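로봇 조작 학습 실습 4주차 강의 노트
시연 데이터 모으기: 손으로 끌기와 원격 조종
담당: Sajib Gazi

지난주에 나눠 드린 궤적 파일을 열어 보신 분들은 이미 눈치채셨을 겁니다. 같은 과제인데도 시연한 사람마다 곡선 모양이 전혀 다르죠! 저는 이 부분이 이 과목에서 제일 재미있다고 생각합니다. 사람의 버릇이 숫자로 그대로 남고, 로봇은 그 버릇까지 배웁니다. 이번 주에는 그 숫자를 어떻게 만드는지, 그러니까 로봇에게 과제를 보여 주는 두 가지 방법을 다룹니다.

1. 직접 교시 (kinesthetic teaching)

로봇 팔을 손으로 잡고 원하는 동작대로 끌고 가는 방식입니다. 제어기는 중력 보상 모드에 두고, 관절 각도와 그리퍼 상태를 일정한 주기로 기록합니다. 처음 해 보면 팔이 생각보다 가볍게 따라와서 다들 놀랍니다. 힘이 손에 바로 전해지니까 접촉이 많은 과제에서 감을 잡기에 아주 좋습니다.

약점도 분명합니다. 시연자의 팔과 몸이 카메라 영상에 들어옵니다. 정책을 영상으로 학습시킬 생각이라면 이게 꽤 골치 아픕니다. 학습 때는 늘 사람 손이 보이다가 실행할 때는 사라지니까요. 이 문제를 피하려고 궤적만 먼저 기록한 다음 사람이 빠진 상태에서 재생하며 영상을 찍기도 하는데, 물체를 처음 위치에 정확히 돌려놓아야 해서 손이 많이 갑니다. 두 팔을 동시에 끄는 것도 혼자서는 어렵습니다.

2. 원격 조종 (teleoperation)

시연자가 작업대 밖에서 입력 장치로 로봇을 움직입니다. 입력 장치는 크게 두 갈래입니다.

리더-팔로워 방식: 작은 리더 팔을 움직이면 팔로워 팔의 관절이 그대로 따라갑니다. 관절 공간에서 일대일로 대응하므로 특이점 근처에서도 동작이 예측하기 쉽습니다.
손끝 자세 방식: VR 컨트롤러나 3차원 마우스로 그리퍼의 위치와 방향을 지정하고, 관절 각도는 역기구학으로 풉니다. 장비를 바꾸기 쉽지만 팔꿈치가 어디로 갈지는 풀이기에 달려 있습니다.

원격 조종의 큰 장점은 로봇이 나중에 실제로 받게 될 관측과 시연 때의 관측이 거의 같다는 점입니다. 대신 힘 감각이 약해집니다. 손잡이를 얼마나 세게 물고 있는지 화면만 보고 판단해야 하니, 초보자는 대개 너무 꽉 쥐거나 너무 빨리 놓습니다. 연습하면 정말 빨리 늡니다!

3. 이번 주 과제: 서랍 열기 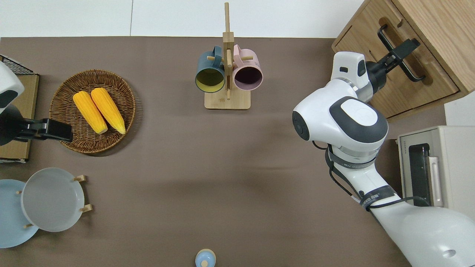 서랍은 겉보기보다 훨씬 좋은 연습 과제입니다. 허공에서 물체를 옮길 때는 경로가 조금 휘어도 괜찮지만, 손잡이를 잡은 다음부터는 레일이 허락하는 방향으로만 움직일 수 있습니다. 당기는 방향이 조금만 틀어져도 옆으로 힘이 걸리고, 위치 제어로만 밀어붙이면 그리퍼가 미끄러지거나 캐비닛이 통째로 돌아갑니다. 구속된 운동이 무엇인지 교과서 수식보다 손으로 먼저 느껴 보세요.

시연은 다음 네 단계로 나누어 생각합니다.

접근: 손잡이 앞에서 그리퍼를 열고 방향을 맞춥니다. 여기서는 천천히 가도 됩니다.
파지: 두 손가락 사이에 손잡이가 들어온 것을 확인하고 닫습니다. 닫은 뒤 반 박자 쉬면 나중에 구간을 나누기가 훨씬 편합니다.
당기기: 레일 방향으로 곧게, 속도를 일정하게 유지합니다.
놓기와 후퇴: 그리퍼를 완전히 연 뒤에 물러납니다. 덜 열린 채로 빼면 서랍이 다시 끌려옵니다.

기록 프로그램 Pengate는 버튼을 누른 순간부터 저장을 시작합니다. 시작 전에 오래 멈춰 있으면 그 정지 구간도 전부 데이터가 되고, 이런 구간이 많으면 학습된 정책이 출발 자세에서 꼼짝하지 않는 일이 생깁니다. 누르고 바로 움직이세요.

4. 얼마나, 얼마나 다양하게

작년 수강생들이 모은 서랍 시연은 모두 297개였고, 그중 54개를 검수에서 뺐습니다. 뺀 이유는 대부분 파지 실패가 아니라 기록 문제였습니다. 카메라와 관절 기록의 시각이 어긋났거나, 과제가 끝났는데 저장을 멈추지 않은 경우입니다. 남은 데이터로 학습한 정책도 꽤 그럴듯하게 움직였는데, 캐비닛을 조금 돌려놓자 바로 헤맸습니다. 시연 대부분이 같은 각도에서 나왔으니 당연한 결과죠. 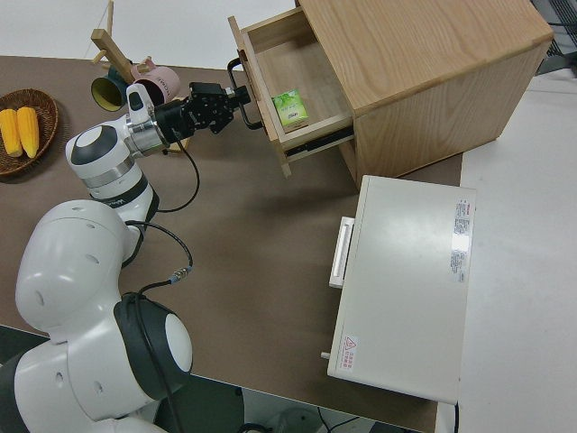

그래서 올해는 개수 목표보다 조건표를 먼저 채웁니다. 캐비닛의 각도와 위치, 주변 물체의 배치, 서랍 속 내용물을 시연마다 바꾸고, 바꾼 내용을 Vonisano 양식에 적어 주세요. 시연자도 돌아가며 맡습니다. 다만 당기는 전략까지 제각각이면 곤란합니다. 어떤 사람은 손잡이를 물어서 당기고 어떤 사람은 손가락 하나를 걸어서 당긴다면, 단순한 회귀 모델은 둘의 평균을 내서 어느 쪽도 아닌 동작을 만듭니다. 환경은 다양하게, 전략은 조별로 하나씩 정해서 갑시다.

실수한 시연을 무조건 지우지는 마세요. 손잡이를 한 번 놓쳤다가 다시 잡은 기록은 복구 동작을 가르치는 귀한 자료입니다. 저는 이런 기록을 보면 신이 납니다. 파일 이름 끝에 recover를 붙여 따로 모아 주세요. 반대로 충돌로 비상 정지가 걸린 기록은 학습용에서 제외합니다.

5. 제출과 준비

조별로 서랍 시연과 조건표, 그리고 한 쪽짜리 관찰 메모를 Onside 게시판에 올립니다. 메모에는 직접 교시와 원격 조종의 궤적을 하나씩 골라 당기기 구간의 손끝 속도를 겹쳐 그린 그래프를 넣어 주세요. 비교할 때는 각 궤적을 1,000개 점으로 다시 샘플링하면 됩니다.

실습 전에 비상 정지 버튼의 위치를 조원 모두 확인하고, 직접 교시를 할 때는 한 사람이 반드시 버튼 옆에 있어야 합니다. 머리카락과 목걸이 줄은 묶거나 빼 두세요.

다음 주에는 이 데이터를 그대로 가져다 행동 복제를 돌립니다. 여러분이 당긴 서랍을 로봇이 혼자 당기는 순간을 꼭 같이 봤으면 좋겠습니다! 읽을거리는 강의 자료집 Šimek 장의 앞 두 절입니다.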